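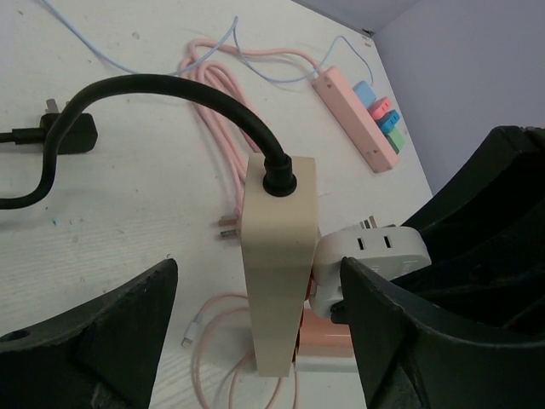
The Stirnmont public library will take old chargers, power adapters and cords at its side entrance through the end of April, the first time the branch has run a collection just for small electrical items. Sorting is done on a table in the back room, and the mix is what most households would recognize: a boxy beige adapter with a thick black cable, a white plug adapter with two slots, a black plug on a short cord, a bundle of pink cable in loose coils. Anything of that size is accepted, with or without the device it once came with.

Last year the town's general recycling day brought in 419 pounds of electronics, and nearly a third of it was cords and plugs, according to the library. Many had been mixed in with printers and monitors and had to be pulled out by hand.

Items that look sound will be tested by Jutell, the repair shop on Millet Street, and put on a free shelf near the checkout desk. The shop labels each one with its voltage and plug type. A trial shelf in the fall held 277 items, and all but a few were taken within 3 weeks. The rest will go to Mandenico, which recycles copper wire and plastic housings.

Residents are asked to coil long cables loosely and fasten them with string or a twist tie. Tape leaves a residue and should not be used. Adapters with cracked cases or bare wires should be bagged separately and handed to staff at the desk. Loose batteries, power tools and light bulbs are not part of the collection.

Drop-off hours are 10 a.m. to 4 p.m. every day except Sunday. There is no charge.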